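JUNTUNEN – The Lerodard Watershed District on Friday released a draft groundwater assessment for the proposed Sisum gravel and aggregate quarry, concluding that dewatering at the site would lower water levels in nearby wetlands unless pumping is limited during the summer low-flow period.

The draft covers a 1,546-acre study area north of Juntunen and includes the proposed pit, its haul road and the headwaters of Sisum Creek. It was prepared to support the district's decision on a water appropriation permit requested by Avura Aggregates, the project proposer. The district has not made a decision on the permit, and the draft does not recommend approval or denial.

Under the application, Avura would excavate sand and gravel in six phases, beginning at the southern end of the property. The first two phases would remain above the water table. Phases three through six would extend below it and would require continuous pumping from a sump on the pit floor. Pumped water would be routed through a settling basin and discharged to a ditch that drains to Sisum Creek.

District staff modeled groundwater conditions under five pumping scenarios, ranging from no pumping to the maximum rate requested in the application. At the maximum rate of 1,233 gallons per minute, the model shows drawdown extending beneath the sedge meadow and alder swamp on the east side of the study area. Drawdown is greatest in late summer, when recharge from rainfall is low and plant demand is high. Under the two lowest pumping scenarios, predicted changes in wetland water levels fall within the range of natural variation recorded at the district's monitoring wells.

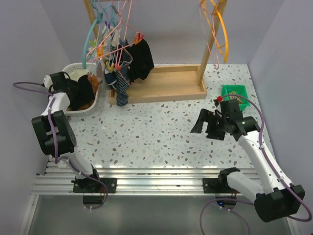

A white laundry basket with garments inside and a wooden drying rack on a speckled tabletop.

The assessment also considers private wells. Most domestic wells in the study area draw from a deeper sand layer that is separated from the surface aquifer by clay. Where the clay is thin or absent, along the western edge of the study area, the model predicts a connection between the two layers. The draft identifies this area as a data gap and calls for additional borings before any excavation below the water table.

Surface water effects were evaluated separately. The discharge of pumped groundwater would increase flow in the lower reach of Sisum Creek while reducing seepage to the upper reach. Because groundwater is colder than the creek in summer and warmer in winter, the discharge could change the timing of ice formation below the ditch outlet. Sediment in the discharge is expected to remain low if the settling basin is built to the dimensions shown in the application and cleaned on a regular schedule.

The draft lists the following conditions for consideration if a permit is issued:

Seasonal limits on pumping during phases three through six, tied to measured water levels in the sedge meadow.

Installation of nested monitoring wells between the pit and the wetlands before phase three begins, with readings submitted to the district each month.

A well interference plan that sets out how complaints from private well owners will be received, investigated and resolved.

Continuous temperature and turbidity monitoring at the ditch outlet.

A closure plan showing the final elevation of the pit lake and its expected effect on groundwater flow.

Air quality, noise and truck traffic are outside the scope of the assessment. Those subjects are addressed in the conditional use permit application, which is under separate review by the county.

The Lerodard Watershed District is accepting written comments on the draft through the end of February. Comments should identify the section of the draft being addressed and may be submitted by mail or delivered in person to the district office in Juntunen. Printed copies of the draft and its appendices – including the model input files and boring logs – are available for review at the office during regular business hours.

After the comment period closes, district staff will prepare written responses and a final assessment. The final document will be forwarded to the board of managers along with a staff recommendation on the appropriation permit. Any excavation below the water table would require that permit to be in place.

About the Lerodard Watershed District

The Lerodard Watershed District manages surface water and groundwater resources in the Sisum Creek drainage. Its duties include permitting, water quality monitoring, ditch maintenance and flood control.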